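Liste: beschaffung-mobilgreifer
Datum: 1. Okt. 2026
Betreff: Re: Budgetposten Zweiarmsystem, Verschleißteile und Kabelführung

> die Anfrage von Lodhi liegt jetzt als PDF in der Ablage. Angeboten
> wird das Zweiarmsystem komplett mit Handgelenkkameras, Lieferzeit
> 12 Wochen. Fingerbeläge und Kabelsätze sind nicht enthalten. Meine
> Frage an die Liste: Brauchen wir die überhaupt als eigenen Posten,
> oder reicht die Pauschale für Kleinteile? Und bleibt es bei
> Garbridge als zweitem Anbieter?

Eigener Posten, ja. Die Pauschale ist für Schrauben, Klebeband und Kabelbinder gedacht und war im letzten Haushaltsjahr vor dem Sommer aufgebraucht.

Zu den Punkten im Einzelnen:

1. Fingerbeläge. Bitte 20 Paar im ersten Jahr ansetzen, strukturierte Oberfläche, schwarz. Der glatte Belag aus dem Garbridge-Angebot ist billiger, rutscht aber auf beschichtetem Karton. Bei den Aufgaben "Verpackung aufsammeln" und "Karton in Eimer" ist das der Normalfall. Falls Lodhi nur im Zehnerpack liefert, passt das ohne Rest.

2. Kabelsätze. Hier ist die Anfrage zu knapp formuliert. Wir brauchen die Leitung zum Greifer in der langen Ausführung und dazu eine Führung am Unterarm. Im Wohnraum liegt die Leitung sonst auf dem Boden, und zwar dort, wo auch Personen sitzen. Prutmont hat das in seiner Abnahme als Mangel geführt -- ich möchte den Punkt diesmal vor der Bestellung geklärt haben. Vorschlag für die Leistungsbeschreibung: "Leitungsführung ohne Bodenkontakt im gesamten Arbeitsraum".

3. Reichweite. Im Datenblatt stehen 51 cm bis zum Handgelenk, ohne Greifer. Für niedrige Tische reicht das, für gleichzeitiges Arbeiten auf der Tischplatte und in einem Eimer auf dem Boden muss die Basis verfahren oder die Höhe verstellt werden. Die Hubsäule ist bei Lodhi Option, bei Garbridge Serie. Im Preisvergleich steht das bisher nicht, dadurch sieht Lodhi günstiger aus, als es ist.

4. Kameras. Kopf- und Handgelenkkamera als getrennte Positionen ausweisen lassen. Die am Handgelenk wird erfahrungsgemäß zuerst ausgetauscht. Außerdem nach der Belichtungsregelung bei Gegenlicht fragen; Fenster im Hintergrund und ein dunkler Fernseher daneben sind in Wohnungen üblich.

5. Ersatzgreifer. Einer auf Lager genügt, sofern Zunbridge den Wartungsvertrag mit 10 Werktagen Reaktionszeit unterschreibt. Falls nicht, zwei.

Garbridge würde ich als zweiten Anbieter behalten. Ohne Vergleichsangebot geht die Vorlage im November nicht durch. Beide Angebote müssen dann auf demselben Stand sein, also mit Hubsäule, Kabelsatz und Belägen.

Für die Leistungsbeschreibung noch zwei Aufnahmen aus dem Einsatzraum, zu den Punkten 1, 2 und 4:
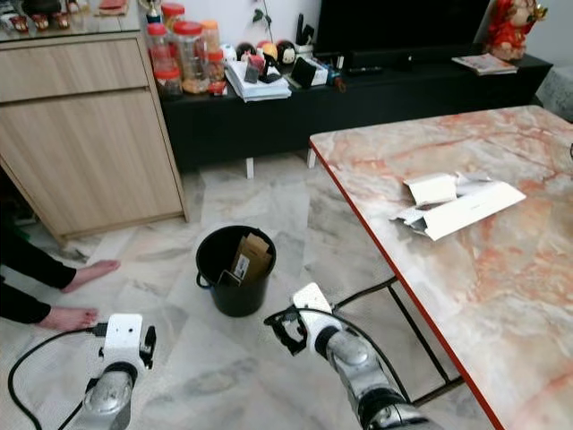
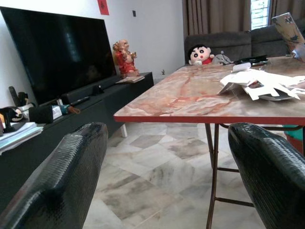

Wohnraum mit niedrigem Tisch in Marmoroptik. Erstes Bild: Kopfkamera, beide Arme, Eimer mit Karton. Zweites Bild: Handgelenkkamera, Greiferfinger mit strukturiertem Belag.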